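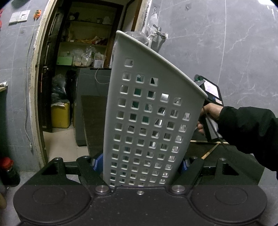

# Starnuser Handheld Gripper, Paired Set

The Starnuser paired set is a two-unit handheld gripper system for recording manipulation work in kitchens, storerooms and other occupied rooms. Carko supplies the set to research groups and integrators, together with mounting hardware, finger pads and a bench calibration card. It is offered for purchase or on a term lease of 11 weeks.

## Intended use

The set is designed for operators who perform ordinary household tasks by hand through the gripper fingers. Typical tasks include holding a perforated basket or utensil caddy steady, moving it across a table, and taking out or replacing its contents. Perforated goods are a demanding category. The fingers meet a grid of openings instead of a continuous surface, and grip on a sloped or tapering side differs from one height to the next. Carko recommends that purchasers include at least one such object in their acceptance work.

The system does not require a cleared laboratory. It may be used in a working kitchen with the normal stock of bottles, racks and hanging bags left in place.

## Items supplied

- Two handheld grippers, left and right
- Four finger pads, fitted, and eight replacement pads
- One driver for the pivot screws
- One calibration card
- Printed operator guide, with task sheets
- Carrying case with molded inserts

A recording computer is not included. Purchasers who already hold a Prirkeck storage unit may use it without an adapter.

## Trial in domestic kitchens

Before general release, the set was placed with a trial team led by Lemlem Gudeta. The team completed 600 task recordings, of which 129 concerned utensil holders and baskets. Operators worked standing at a table and were asked to approach each object with the pads wide open, pause, and then close at an even speed.

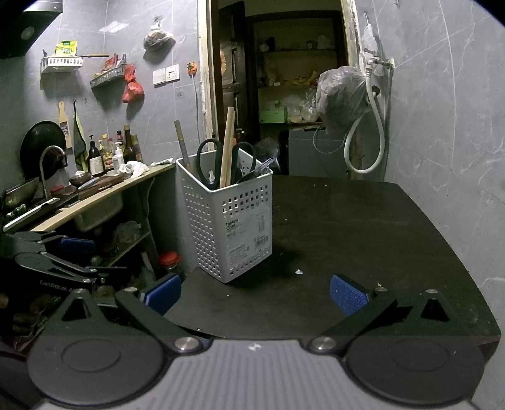
Long items that project well above a holder received separate attention. A stick or tool handle standing at an angle can meet the linkage before the pads reach the sides of the holder. The operator guide now directs users to approach from the side with the fewest projecting items and to keep both pads at the same height.

Imad Azar, who reviewed the recordings, noted that light plastic holders tended to tilt when one pad made contact early. The revised task sheets allow a second attempt within the same recording, provided that the operator opens the fingers fully before trying again.

## Care and maintenance

Wipe the finger pads with a damp cloth at the end of each session and allow them to dry before storage. Check the pivot screws weekly. Do not apply oil to the linkages. Pads that show cuts or lifted edges should be replaced in pairs.

## Price and ordering

The paired set is listed at $1,470, excluding shipping. Lease terms are quoted on request. Orders received before the end of April will include a second set of replacement pads at no charge.

Operator training is provided by Iyer and may be booked with the order. Inquiries concerning training should be addressed to Tiruwork Tufa. Inquiries concerning leases, returns and spare parts should be addressed to Valdir Vasconcelos at the Carko sales office.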